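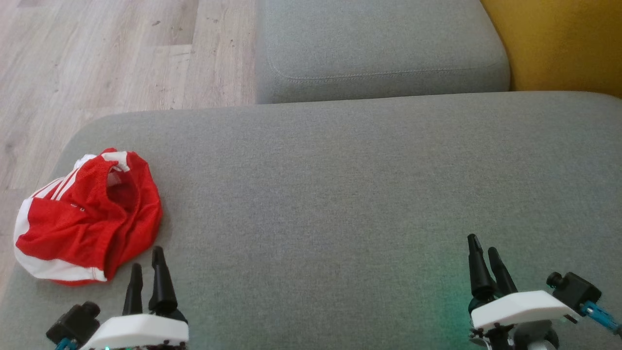
*Lounge sofa seat, with the red and white top as found.*

# Garments and personal items on the lounge furniture

**a.hepburn** (Residence Office)

Residents of the Justetti building are asked to note the following ahead of the May turnover.

The red and white top shown in the photograph is unclaimed. It may be collected from the Residence Office on presentation of a room key. Items not collected by the end of the month will be passed to the clothing bank.

I would also like to use this thread to settle the wording of section 51 of the house rules, which at present reads: "Common furniture is to be left clear." Several residents have asked what "clear" means and how soon it applies. Comments are invited until the revised rules are printed.

Agnes Hepburn

---

**w_sobczak**

Thank you for opening the discussion. My position is that the existing sentence is sufficient. A sofa in a shared lounge is for sitting. If a person arrives at 7 p.m. and must first decide whether to move another resident's clothing, the furniture is not clear.

I would support adding a time limit only if it is short. Ten minutes has been mentioned on our floor.

---

**birgit.brandes**

I respectfully disagree with the previous post. Residents come in from the courts, put a top down, and go to the kitchen for water. Under a ten-minute rule the office would be collecting clothing all evening. I propose that items be left where they are until the lounge closes, and that anything remaining at closing be placed in the basket by the door.

On the matter of the garment itself, it may belong to someone in the indoor league. Many of their tops are red. I have forwarded the notice to the team list.

---

**e_ververidis** (Furnishings)

I have no strong view on the time limit, but I must raise the condition of the upholstery. The gray seat cushions were recovered last year by Sutard at a cost of $170 each. The fabric is a plain weave and it holds moisture. Damp sportswear left on it overnight has already marked one seat in the second-floor lounge, and the stain did not come out with the Mustel cleaner we are supplied with.

I am not suggesting that this particular top did any harm. I ask only that the revised section mention damp clothing separately. Suggested wording:

> Damp or soiled clothing may not be placed on upholstered furniture at any time.

---

**w_sobczak**

I can accept the wording proposed by Furnishings. I do not accept that the closing-time arrangement is workable. The lounge closes at 11 p.m. and the desk is not staffed at that hour. Who would carry the items to the basket?

---

**birgit.brandes**

The last person to leave, as with the lights. This has worked in the Politis building for two years without complaint.

---

**athina.m**

I lived in Politis until January and would describe the arrangement differently. The basket was full by the middle of each month and residents stopped looking in it. I lost a cardigan that way, and I recovered it only when the basket was emptied onto a table at the end of term.

If a basket is adopted, I would ask that it be emptied weekly and that the contents be listed on this board. A short description and the name of the room would be enough.

May I also ask whether cushions fall under section 51? The mustard ones are regularly moved from one sofa to another, and on two occasions I have found one on the floor under the window. They are common property as well.

Athina Michailidis

---

**e_ververidis** (Furnishings)

Cushions come under section 53, which covers moving the furniture. They may be used on any seat in the same lounge and should not be taken to bedrooms. I would be grateful if they were kept off the floor. The wood is swept daily but grit does collect between the boards — particularly near the entrance.

---

**w_sobczak**

For the record, I have no objection to a weekly list. I continue to prefer a limit of one hour.

---

**a.hepburn** (Residence Office)

Thank you all. The following text will go to the printer. We are ordering 100 copies, one for each bedroom and the remainder for the notice boards.

**Section 51. Common furniture**

1. Sofas, chairs and tables in the lounges are to be left clear when a resident leaves the building or retires for the night.
2. Damp or soiled clothing may not be placed on upholstered furniture at any time.
3. Items found after closing will be placed in the lounge basket. The office will empty the basket weekly and post a list of its contents on this board.

Mr. Sobczak's preference for a one-hour limit has been noted and may be raised again at the autumn review.

The red and white top has not yet been claimed.

---

**birgit.brandes**

The team list has replied. Two members believe it may be theirs and will call at the office tomorrow, separately. Could the desk please ask each of them for the size before handing it over?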